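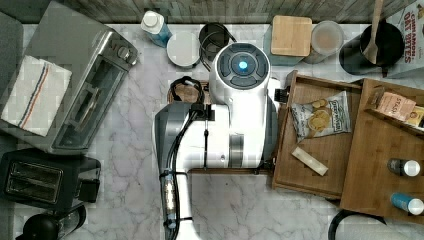

Letting agent wants to keep £2,000 of deposit for worktop marks, is that normal?

Bogdan Szczepańska
Cusbridge

I moved out of a two-bed flat in Cusbridge in April after 4 years. The agent is Kozłowski Lettings. They have now sent a list of deductions and the big one is £2,000 for "replacement of kitchen worktop, staining and dull patches". The deposit only just covers it.

There are some dull rings near the sink, where I think lemon juice or vinegar has been left standing. I don't dispute that they are there. You can see them if you get down level with the surface and look towards the window, otherwise you would walk past them. No cracks or chips.

The check-in inventory says "worktop, light, good condition" and nothing else. It doesn't say what it is made of and there are no close-up photos. I asked the agent for the age of the kitchen and they said they would find out, then sent me the same email again. They also haven't given me a quote from a fitter, only the figure.

Can they charge for the whole thing? And should I offer something now or go to the deposit scheme? I have never had a dispute before and would like to get it finished before I have to pay for the van and the new place in Prirthorpe.

14 comments

MarginalGains
No they can't do that. Wear and tear. Tell them to get lost, mine tried it with a carpet and they folded straight away.

wendle_k
I did inventories for 30 flats or so at a time for a housing association, so this is from the other side of the desk.

Wear and tear covers some of it but the answer above is a bit too simple. Rings from acid are usually treated as damage, even if small. What matters is how much they can claim for it, and a full replacement is very unlikely for what you describe. The landlord isn't meant to end up with something newer or better than they had before. If the worktop was already several years old when you moved in, a good part of its life had gone, and your share is worked out on what was left.

So ask in writing for:

- the date the worktop was fitted, with an invoice if there is one
- what it is made of
- a written quote for repair as well as for replacement
- the dated check-out photos at full size

The material makes a big difference. Real marble marks easily, but a stone restorer can often hone and repolish the area. Laminate with a marble pattern doesn't normally etch like that and can't be polished back, so if that is what it is I would wonder whether the marks are residue. 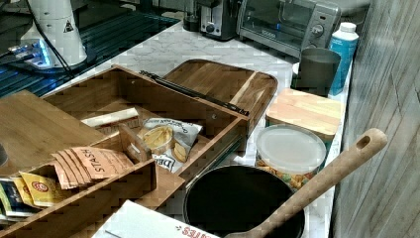

Pale marble-look worktop with a black glass hob and a toaster towards the back.

With a pattern like that it is hard to tell the material from a photo like this. Look at the underside of the front edge or the sink cut-out, if they will let you back in. Stone goes all the way through.

"Good condition" with no photos is a weak inventory. The landlord has to show the difference between the start and the end, and one line of text doesn't show much.

On whether to offer: if you accept the rings are yours, a modest offer towards a repair looks reasonable to an adjudicator. Put it in an email and say it is in full settlement of the worktop item. Ask them to release any part of the deposit that isn't in dispute in the meantime. Check your scheme's deadline for raising a dispute as well, and don't let the agent run it down.

Bogdan Szczepańska
Thank you, very helpful. I have sent the email with your list. I found an old message from the landlord where he calls it "the stone top", so perhaps it is real.

hobnob_tony
For the rings, if you do get back in, my sister used Pilden stone cleaner on her windowsill and it took the marks down a fair bit. Left it on for 30 minutes and wiped it off with a damp cloth. Try a corner first.

wendle_k
I would leave it alone at this stage. The tenancy has ended and if it goes wrong you own the result. Keep the landlord's message though, and save a copy of it outside your phone.

Shares: 6
Last updated: May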